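Simulation and Virtual Commissioning > Two-arm setups

Gripper won't close after episode reset, right arm drifts up

dekcombe_kam
Posted 2023-03-22

I have a two-arm model running in a kitchen and bedroom apartment layout. The task is simple: reach over the counter, pick up the bowl, put it down farther along. It ran fine for days. Then I turned on automatic resets between episodes so I could leave it overnight, and now the right arm goes wrong after a while. The close command goes out, the controller reports it as accepted, and the finger joints stay where they are. A few seconds later the arm starts climbing toward the wall side and keeps going until it hits a joint limit.

The log says 88 bad episodes out of 1,741. The left arm has never done it.

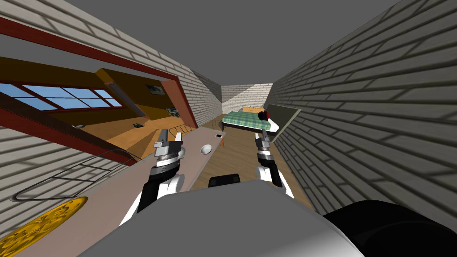
I'm using the Stulico controller package with the default gains. Time step is the default too. I have tried lowering the stiffness on the shoulder and it made no difference except that everything got slower. Is this a solver problem or am I doing something dumb in the reset?

Kamrul Selvanayagam
Dekcombe

---

pallet_jack
Reply #1

Sounds like the solver. Halve the time step and try again. I had fingers that wouldn't move because contact was blowing up inside the finger pads.

---

moreno_t
Reply #2

I don't think it's contact. If contact blew up you'd see the joint jitter, and he says the joints stay put. Does your reset clear the controller targets, or only the joint positions? If the old target is still in there, the arm will try to go back to wherever it was told to go last time.

---

dekcombe_kam
Reply #3

Only positions and velocities. I assumed the controller picked up the new pose by itself. The left one seems to.

Ran it with half the time step, 20 episodes started from the states that failed. Same fault in all of them, so I'm putting that one aside. 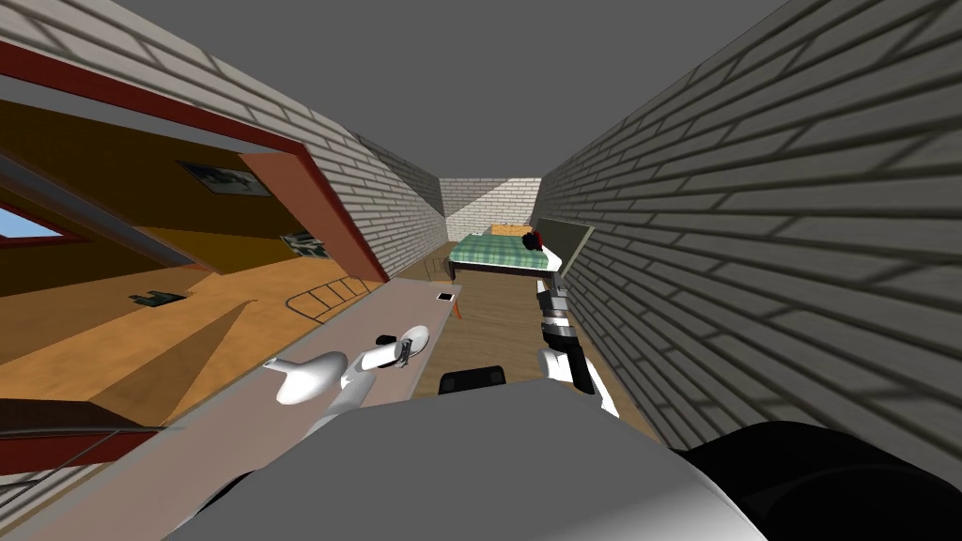
---

pallet_jack
Reply #4

OK, I'll give you the time step. I still wouldn't trust default gains on two arms at once.

What happens on the watchdog side? An arm that accepts a close command, doesn't close, and then moves on its own should have been stopped long before a joint limit. If this controller is going on hardware later, that bothers me more than the reset does.

---

moreno_t
Reply #5

It's a sim. You can't get hurt by it, and he asked about the reset.

---

pallet_jack
Reply #6

He's using the same package you'd load on the real thing. We had an old Baxter in the lab and people got casual around it because it was slow. Then somebody loads a config that was only ever run in sim and the limits are all set wide open. Put the fault stop in now.

---

dekcombe_kam
Reply #7

It is going on hardware in September, so point taken.

Found the reset part. The left arm gets its target rewritten by my own script at the start of each episode. The right one only gets a target when the task calls for it. So moreno_t was right about the stale target. The gripper is a separate thing: it has a fault flag that latches on timeout, and while it's latched it accepts commands and ignores them. Reset doesn't clear it.

I now write both targets and clear the flag. Also added a stop if position error stays high for 2,000 steps.

---

stuken_line4
Reply #8

Don't clear that flag without logging it first. You'll hide whatever caused the timeout. And 2,000 steps is too long for a stop unless your step is tiny.

---

dekcombe_kam
Reply #9

Logging it now. I'll shorten the stop when I see what normal error looks like over a full night. Leaving the thread open until then.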